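4.2 Gripper and controller comparison, fruit task

We ran the fruit task on both controllers, the stock one (Ornard) and our own (Brurkov), with the same pair of arms and the same table as in Section 4.1. Only the right arm does the grasping here. The left one stays powered and parked with its jaws open, mostly so that the planner has to keep clear of something. We tried the task with the left arm removed in an early pilot and the paths got shorter and a bit sloppy, and it wasn't a fair test of a two-arm cell any more.

Finger sets. Two of them: the plain hard fingers that ship with the arm, and the Taneo pads, which are softer and a little wider at the tip. Pads were swapped between blocks, never inside a block. After each swap the jaw opening was re-zeroed and the wrist cable checked for slack. An early block was thrown out after we found the cable had been pinched at the wrist joint and was pulling the jaw to one side - the log looked fine, the grasps did not.

Objects. Grapes in a bunch, avocados, apples. All real fruit, replaced when it got soft. The bunch is the hard case. It has no good center, it changes shape when lifted, and a closing force that works on an avocado will split the berries. The avocado in the bowl is hard for another reason: the rim limits the angles the fingers can come in from, and the skin gives little for the depth estimate to work with. Figure 6 has both cases.

Total attempts logged: 2,191. After dropping the pinched-cable block and runs where the operator hit stop before the first contact, 1,824 were kept for analysis. Every drop is listed in the suppplement with its reason.

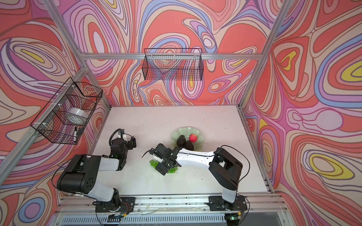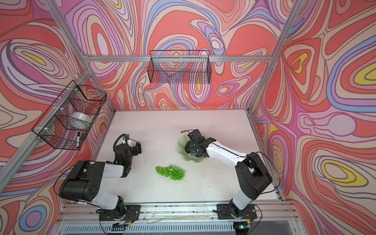
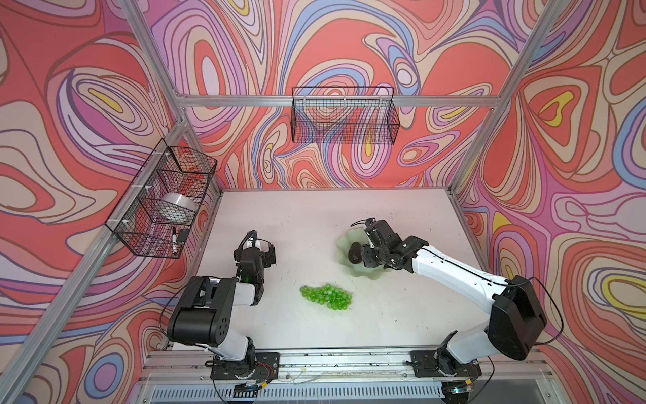
Figure 6. The two-arm cell during the fruit task, fixed camera view. First panel: right gripper lowered over the grapes. Second and third panels: right gripper at the bowl, with the avocado. Left gripper empty in all three.

Scoring. A grasp counted if the object left the surface and stayed in the jaws until the arm reached the hold pose. Slips after that were scored separately as transport losses. For grapes we also logged damage: any split berry, any berry left behind. A grasp could therefore succeed and still be marked as damaged, and quite a few were. We considered one combined score and decided against it, too much gets hidden.

Closing force. Set once per object class, using a short sweep before the main runs, then frozen. The hard fingers needed a lower setting on grapes than the pads did, which surprised us at first. The pads spread the load, so they can close further before a berry goes. On avocados the two sets ended up at nearly the same setting.

Results, grapes. Pads beat hard fingers under both controllers, and the gap was wider for damage than for success. Hard fingers tended to find one or two berries at the end of the bunch and lift by those. Sometimes the stem held, sometimes not. With pads the contact was usually farther in, and the bunch came up in a more level way. Switching from Ornard to Brurkov helped the hard fingers more than the pads. Our reading is that Brurkov's slower last stretch gives the fingers time to settle between berries, and the pads don't need that help as much.

Results, avocados. Mixed. On the plain table the finger set made little difference. In the bowl the pads were worse: the wider tip touches the rim first, the controller reads it as contact with the fruit and starts to close early. This was the most common failure in the whole study for that pairing. Ornard handles it by backing off and trying again from the same angle, which mostly repeats the error. Brurkov rotates the wrist before the retry and gets in more often, at the cost of a longer cycle. We did not tune the contact threshold seperately for the bowl. Probably should have.

Results, apples. Easy for everything. Kept in as a check that nothing had drifted. One drop in success midway through the Taneo blocks was traced to a worn pad, replaced, block repeated.

Timing. Brurkov is slower per attempt, as expected - the final approach is speed-limited by design. Part of that comes back through fewer retries on grapes. None of it comes back on apples, where the first try nearly always lands and the slow approach is just lost time. A class-dependent speed limit is the obvious fix and is in the current build, not tested here.

Camera. All runs used the fixed overhead-style view plus the wrist view on the right arm. The fixed view loses the fruit when the forearm passes over the bowl, so the last part of the approach leans on the wrist stream alone. To see how much this costs we replayed 300 of the kept attempts offline through the Sebastian pose tracker, once with both streams and once with the fixed stream only. With the fixed stream only, the estimate stayed usable for the grapes and went bad for the avocado in the bowl as soon as the fingers were near the rim. A further 100 replays with the wrist stream only gave the opposite problem: good near contact, poor at the start, with a few targets placed on the wrong object altogether.

Background. Walls carry a busy print on purpose and were left the same for all blocks. We have no plain-wall data for this task, so nothing below should be read as a claim about it. The pilot with plain walls in Section 3 used blocks and cups, other fingers, and an older tracker build.

Wear. The right wrist cable was re-dressed twice during the runs. Both times the zero shifted slightly and the jaw was re-zeroed before going on. The left arm needed nothing, it barely moved. Pad wear was checked on Monday mornings by closing on a gauge block, and the readings are in the supplement next to the drop list.

Section 4.3 repeats the bowl case with the left arm holding the rim.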